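Wikance Bodico 2 Desk Cell: Set-up Guide
Section 5. Mounting the arms, routing the cables and first reach check 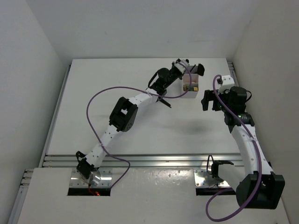
Figure 5-1. Two arms on their mounting plates, with the part box standing between the grippers.

Before you start this section, the enclosure must be assembled and levelled as in Section 4. The power supply stays unplugged until step 5.3.1. If you bought the cell already assembled from Brulberg, go directly to 5.2, but please check the plate bolts first, because they can become loose during transport.

You need:
The 5 mm hex key from the tool bag
Two mounting plates with bolts
Two arms, marked L and R under the shoulder
Cable ties (reusable type)
The part box
A soft cloth

5.1 Fixing the arms

1. Put the cloth on the front panel. The panel is painted and it scratches easily. Small scuffs have no effect on the work of the cell.

2. Take the metal mounting plate for the left arm and place it in the left rectangular cutout. The shiny side is up.

3. Turn in all the bolts by hand first. Then tighten them with the hex key, going from corner to opposite corner.

4. Place the left arm on its plate with the shoulder joint down. Hold the arm by the lower white link. Do not hold it by the gripper or by the wrist.

5. Fix the shoulder joint to the plate and check that it does not rock.

6. Do the same for the right arm and the right cutout.

CAUTION: The arm can fold suddenly when it has no power. Keep your fingers away from the elbow bracket while you tighten the shoulder.

Note: The links of the two arms do not have the same colour tone in every delivery. This is normal and it is not a reason for return.

5.2 Routing the purple cables

Each arm has one purple cable, already connected at the wrist. You only have to lead it down to the base.

1. Let the cable make a wide loop when it leaves the wrist. A tight cable will pull on the connector when the wrist turns.

2. On the left arm, lead the cable on the outer side, past the elbow bracket and then along the lower link to the base.

3. On the right arm, lead the cable along the white link and let it hang in an easy curve near the shoulder housing.

4. Move each arm slowly by hand through its full travel. Watch the cable, not the gripper. If it becomes straight at any position, give more length to the loop.

5. Put on the ties, but leave them a little open so the cable can slide.

Note: The red power wire passes below the mounting plate, through the opening in the front panel. A short piece of it can be seen from the front. Do not push it back with a screwdriver or other tool.

CAUTION: Never lay a cable over the aluminium rails between the front and rear panels. The edges of the grooves can cut the insulation.

5.3 First reach check

1. Remove all tools and the cloth. Plug in the power supply and switch on at the back of the cell.

2. Wait 40 seconds. The green light on the wrist must be on before you go further. If it is not on, see "Problems" below.

3. Stand the part box on the rear panel, between the two arms. It should be in reach of both grippers. Put in a few small parts from the Tlapale starter bag. Do not fill the box for the first check.

4. Open the Wikance software and choose Set-up, then Reach Check. Set the speed to 5 per cent.

5. Press Start. The arms rise and bring both grippers toward the middle. They must stop with a clear gap between them.

6. If the gap looks too small, press Stop and enter a larger value in the field "Keep apart". The factory value is 325. Change it in small steps and repeat the check.

7. When you are satisfied, press Save. The positions stay in memory after switching off.

CAUTION: Keep your hands and head outside the enclosure while the arms are moving, also at low speed.

5.4 Problems

The green light is not on.
Switch off, wait, and press the wrist connector in until it clicks. Then switch on again.

One arm moves and the other does not.
The L and R arms are probably exchanged. Look at the marks under the shoulders.

The gripper touches the wall of the box.
Move the box a little toward the rear and run the Reach Check again. The box does not need to be fixed.

The arm shakes when it stops.
Tighten the plate bolts again as in 5.1, step 3.

Continue with Section 6, Teaching the first pick.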